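Notizen Vortrag "Mut zum Rand", 12. August 2025

Hallo sagen, Wasser hinstellen, Uhr ablegen. Nicht wieder mit dem Mikro anfangen!

Einstieg: das Programmheft für Skaltthorpe. 64 Seiten, Auflage 3.000, und ich war so stolz auf das Ding. Jede Ecke voll. Auf der Rückseite stand sogar noch eine Parkplatzskizze, so groß wie eine Briefmarke. Dann kam Valquíria Cordeiro, blätterte zwei Minuten darin herum und fragte mich: "Wo soll ich anfangen zu lesen?" (Pause. Heft hochhalten, ruhig einmal durch die Reihen geben.)

Ich hatte keine Antwort. Ich habe irgendwas von Druckkosten gemurmelt, das sagt man ja so.

Dann zum Rand. Kurz fragen, wer von euch die Seitenränder im Programm schon mal kleiner gestellt hat, damit der Text noch passt. Hände hoch, ich mache mit. Wir behandeln den Rand alle wie einen Keller, da kann immer noch was rein. Dabei hält man das Heft genau dort mit dem Daumen fest, und wenn der Daumen auf der Uhrzeit liegt, hat man ein Problem.

Geschichte Flunley: Speisekarte, zwei Seiten. Die Inhaber wollten alle Gerichte, alle Allergene, die Familiengeschichte und den Hund. Yi-chun Cheng hat die Karte im Mai neu gesetzt, und ihr erster Schritt war, die Familiengeschichte (und den Hund, leider) auf einen eigenen Zettel an der Theke auszulagern. Nicht zu lange beim Hund bleiben, sonst komme ich nicht mehr raus.

Jetzt Bilder durchklicken, langsam, dabei erst mal nichts sagen.
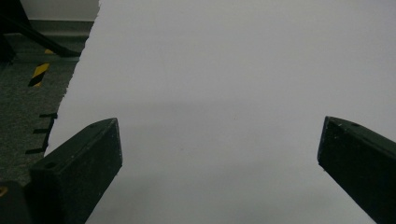
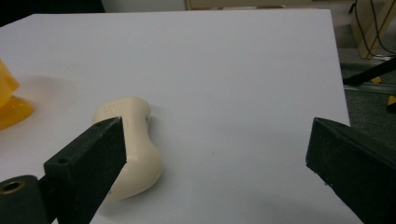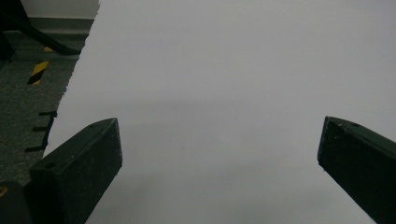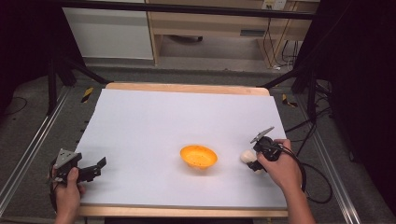

Viermal viel Weiß, im letzten Bild mit gelb-oranger Schale.

Frage in den Raum: Wo schaut ihr zuerst hin? Bei der Schale geht das bei mir sofort. Genau so hätte ich gern eine Titelseite: ein Ding, und drumherum darf es ruhig sein.

Weiter mit der Praxis. Erstens Zeilenabstand. Stellt ihn mal größer, als es euch am Bildschirm gefällt, und druckt die Seite aus. Auf Papier sieht das immer ganz anders aus, ich falle selbst jedes Mal wieder darauf rein. Zweitens Überschriften: oben mehr Luft als unten, sonst kleben sie am falschen Absatz. Beispiel Bodnár zeigen, alte Preisliste neben neuer. Auf der alten gehörte "Reparaturen" optisch zu den Gutscheinen, und die Leute haben wirklich angerufen und danach gefragt.

Falls jemand nach Logos fragt (jemand fragt immer nach Logos): bei Plaltard durften sie alle unten in eine Reihe, gleich hoch, und fertig. Die Diskussion davor war länger als der Rest des Projekts, das darf ich so erzählen, ich habe nachgefragt.

Übung, wenn noch Zeit ist: jede Gruppe bekommt einen Handzettel und streicht so lange, bis eine Handbreit frei ist. Stifte liegen in der blauen Tasche. Bitte vorher prüfen, ob sie schreiben!

Danach Fragen, Hefte wieder einsammeln, das mit der Parkplatzskizze ist mein letztes.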